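Search this site
Home Workshop Notes About Contact

Resetting the small cell

I spent most of a July morning on the cell Khurram Kiani and I keep going at the Khokhar shop. It had been moved along the bench to make space for the new Bidard shelving, and after a move I go through everything from the start.

I did the gripper first. The finger screws get a turn with the short driver, then I open and close the fingers 4 times and listen. The left one used to click at the end of its travel – an old spacer, replaced in spring. After that I check the stored positions. Job 1602 has 84 of them, and I only step through the ones near the table, at slow speed, with one hand by the stop.

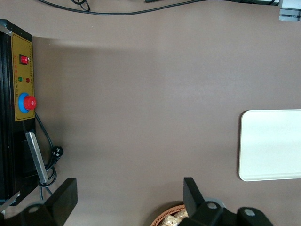 Do you have to teach every position again after moving the base?

Only the ones that refer to the table. I re-teach two corner points, let the controller shift the rest, and fix any that land high or low. If the base has gone in at an angle I start the table points over.

The control box has a blue-collared emergency stop with a red cap, a red rocker switch and two indicator lights, one green and one red. I wipe the panel with a barely damp cloth and test the stop before any program runs. Khurram wants the test written in the Truseck logbook every time, so it is.

Cables come last. I follow each one by hand from end to end and keep slack out of the arm's reach. The Nitus clips I bought for this are too stiff for the thin cords, so I'm back to hook-and-loop strips until I find something better.

Older posts Newer posts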